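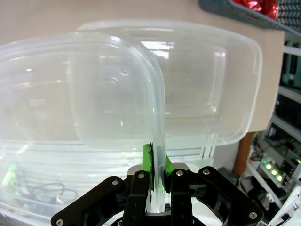

Figure 1. Clear plastic container lid with a raised inner ridge.

Filed under: Student Work / Environment and Community

Reusable Takeout Containers in a Campus Dining Hall: Report on a One-Term Trial at Flarley College

Summary

This report presents the results of a trial in which students at Flarley College could borrow a reusable container for takeout meals in place of a disposable one. The trial was held in Brumell Hall, the larger of the two dining halls on campus, during the fall term. A total of 249 students registered. The report describes how the trial was organized, how many containers were returned, and what registered students said in a survey at the end of the term. It closes with recommendations for the spring term, which begins in January.

Background

Brumell Hall has offered takeout meals at lunch and dinner for several years. Before the trial, all takeout meals were served in single-use boxes. Many of these boxes had food left in them when they were thrown away and could not be recycled through the college's regular collection. The project group chose takeout containers as its subject after reviewing the dining office's purchasing records, in which single-use boxes were the largest item after paper napkins.

Method

The dining office purchased 374 reusable containers with matching lids. Students registered at the hall entrance and paid a small refundable deposit. Each registered student could have one container out at a time. Used containers were to be rinsed and left at the return counter next to the dish room, where staff washed them with the regular dishes. A clean container was then issued at the student's next takeout meal.

Loans and returns were recorded on paper sheets at the register. The group entered these records into a spreadsheet each week. Entries with no student number were left out of the results. At the end of the term, a survey of 12 questions was sent to every registered student by campus email.

Results

Use of the containers was low in the first two weeks and rose after a second return counter was opened in the Honkanen Building, where many afternoon classes meet. Dinner loans were more frequent than lunch loans throughout the term. Most containers came back within the week, although returns slowed before the midterm break.

The survey received 113 responses. The most common reason given for registering was a wish to produce less trash. The most common complaint concerned the lids. Several students wrote that they had returned a container without its lid, or had kept a lid in their room after returning the base. Staff at the dish room also reported that lids took longer to dry than bases and had to be stacked on a separate rack. Some respondents asked for a smaller container suitable for soup or dessert.

Limitations

The trial covered one dining hall and one term. Students who registered were probably more interested in the subject than the student body as a whole, and the survey results should be read with that in mind. The paper sheets were not filled out the same way on every shift, and the dinner records for one weekend were lost. The group did not measure the water or energy used in washing.

Recommendations

1. Continue the program in Brumell Hall through the spring term and keep the deposit at its present level.

2. Record lids and bases separately at the return counters.

3. Replace the paper sheets with the card readers already in use for meal plans.

4. Purchase a small number of soup-sized containers and test them at lunch.

5. Ask the dining office to discuss a shared washing arrangement with the Plirumitz Café, which has expressed interest in joining the program but has no dish room of its own.

The survey questions and the weekly loan records are kept with the dining office and may be requested there.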